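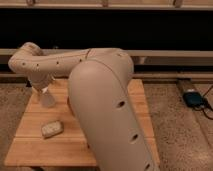 The Slow Drift at Bench 7

The first sign of trouble was a dent in the table. It was a shallow mark in the wood, the width of a fingertip, and for most of a morning it was taken for something that had been there already.

By the afternoon there were four more, and Nimal Roy had stopped the program.

Roy runs the testing room at Dralport, a small company that sets up light robot arms for customers who pack and sort soft goods. The room is carpeted and kept dim, and its arms work over wooden tabletops at low speed. The job that week was as simple as the company gets. The arm was to reach down, close its gripper on a small, spongy block, lift it, move it a short distance and set it down again. A full run was 200 cycles.

"You set it going and you do your email," Roy says. "That's the whole point of the test. It's supposed to be boring."

On cycle 14 of the second run, the gripper came down lower than it should have. It did not hit hard. The fingers were a soft, flexible type, and they bent against the wood and sprang back. The arm picked up the block and carried on. The software recorded a successful pick.

That record is what bothers Iresha Majumder. She is the engineer who was asked to find out what had happened, and she spent most of October on it.

"The log says everything is fine for the entire second run," she says. "Every pick is marked good. If you only had the log, you would sign off on that arm and ship it."

Majumder began with the gripper, which had been changed shortly before the test. The new one was slightly longer than the old one, and someone might have failed to enter the new length. She checked. The length had been entered correctly. She then looked at the table, in case it had been bumped or had risen at one side. It was level, and it stood where it had always stood.

The next suspect was the program itself. She ran it on a second arm of the same model, a Jomen, for two full runs. The heights were right every time.

That left the first arm. She fixed a dial gauge to the bench and sent the arm to the same point over and over, writing down the reading at each visit. When the arm was cold, the numbers were steady. After an hour of work they began to slide. By the end of the day the tip was sitting 7 millimeters lower than the controller believed.

The cause was in the joint at the top of the lower link, where the arm bends like an elbow. A small ring inside the joint carries the magnet that the position sensor reads. It had been glued in place, and the glue had not bonded well on one side. As the joint warmed up, the ring crept around by a tiny amount. The sensor reported the angle of the ring, as it was built to do. The angle of the joint was something else.

"A small error at the elbow is a big error at the fingers," Majumder says. "There's a long piece of arm out past that joint."

An arm with a second sensor in each joint would have caught the mismatch and stopped. This model has one. Many light arms are built that way, and it keeps the price down. The controller does watch the motor current for signs of a collision, but the limit had been set high to avoid false stops. Soft fingers pressing on a table came nowhere near it.

The damage was five dents and a worn gripper. Roy is not much comforted by that. The next arm due out of the room was going to Ziółkowski, a bakery supplier where people reach into the work area to clear trays. A tip that is 7 millimeters off over a sponge is a nuisance. Near a hand, with a stiffer tool fitted, it could be an injury.

Dralport pulled 18 arms from its stock and opened the same joint on each one. Two had rings that could be turned with a thumbnail. Endetti, the shop that assembles the joints, has since added a set screw to the ring and now holds each joint warm overnight before it checks the fit.

The testing room has changed its habits too. Every run now pauses partway so the arm can touch a fixed metal pin beside the bench. If the pin is not where the arm expects it, the run ends and a person has to come and look. The collision limit has been lowered, and false stops are up, which Roy says his team complains about — with some reason.

Majumder wants one more change, and she has not got it yet. She would like the log to stop calling a pick good on the strength of the gripper closing on something. She wants the height at contact written down next to it.

The tabletop has not been replaced. Roy had it turned around, so the dents are at the back.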